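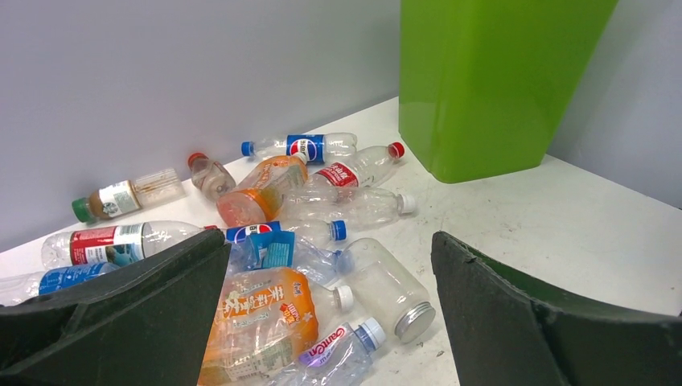
New handling rules for bottle-sorting robots, and most of it is housekeeping

Akeck has put out its first set of good practice rules for small robot arms that sort used drink containers. Short document, plain wording, due to apply at member sites from September. Covers benchtop cells only, meaning arms picking from a table into a bin. The big overhead belt systems are left for a later version.

Main point first. Sites will have to test their arms on real empties, in the state they come in. Crushed ones, labels on, caps on, dregs left inside. A lot of acceptance tests up to now were run on clean, whole bottles set out in rows, and the arms passed, and then the trouble started on the floor.

Akeck says it went through 557 fault reports sent in by members before writing anything. Most common entry by a long way was a failed grip on a bottle that had lost its shape. After that came caps and lids catching between fingers, then two items lifted at once. Liquid leaks were further down the list than expected but took the longest to clear up.

What the rules ask for:

Test piles have to be mixed. Different sizes, different brands, at least one jar or tub with a screw lid in every pile. Items must be tipped out and left how they fall. No straightening by hand before the run.

Finger pads get checked at the start of each shift and swapped after 2,000 picks, sooner if the surface has gone shiny. Pads are to be wiped down whenever sticky residue shows up, and the wipe goes in the log.

An arm gets 3 tries at one item. Then it has to leave it, move on, and flag it for a person. Some sites had been letting arms try over and over, which squeezed bottles flat and in a few cases flicked them off the table.

Bins stay in one marked spot and the arm is stopped before anyone moves or empties one. Reaching in while the arm is "only paused" is out. Akeck is firm on that, it gets a page to itself.

Bottles holding more liquid than a site's set limit come out by hand. The rule doesn't give a number for the limit. Sites set thier own and post it at the cell.

There is also a section on cameras, shorter than it probably should be. Wrist cameras must be cleaned daily, and any site that keeps footage for training has to write down how long it keeps it and who can see it. Staff faces and badges are to be blurred before clips leave the building. Clear plastic on a pale table gets a mention as a known problem - glare and see-through sides can fool the arm about where an edge is - and sites are told to test under the lights they really use, evening shift included.

Lemilik, which builds arms for deposit centers, said it backs the rules and already ships a retry limit. The company wants the pad swap tied to wear instead of a fixed count, and says it'll push for that at the next review. Ollden, a gripper maker, took the other side. A fixed number is easy to follow, it said, and wear is a matter of opinion at the end of a long shift.

The Condori sorting hall has been running under a draft of the rules with 2 cells. Managers there say the mixed piles were a pain at first as test scores dropped right away, and operators had to get used to leaving the mess alone. They have kept the new tests anyway. Daily cleaning went up a bit. Stoppages for jams are now logged by cause, so the hall can at least tell a bad pad from a bad pick, something it could not do before.

Not everybody is happy. Smaller sites told Akeck that the logging is heavy for a place with one arm and one person minding it. A cut-down log sheet was added to the back of the final text as a result, one page per shift with tick boxes.

The rules are voluntary outside the membership. Inside it, sites get a check visit in the first year, with no penalty attached - a written list of fixes and a return visit if the list is long. Arms bought before the start date are covered too, but those without a built in retry limit can carry on with an operator watching until the software is updated.

Comments on the next version are open now. Food trays and cans are up for inclusion. Glass is not, for the time being.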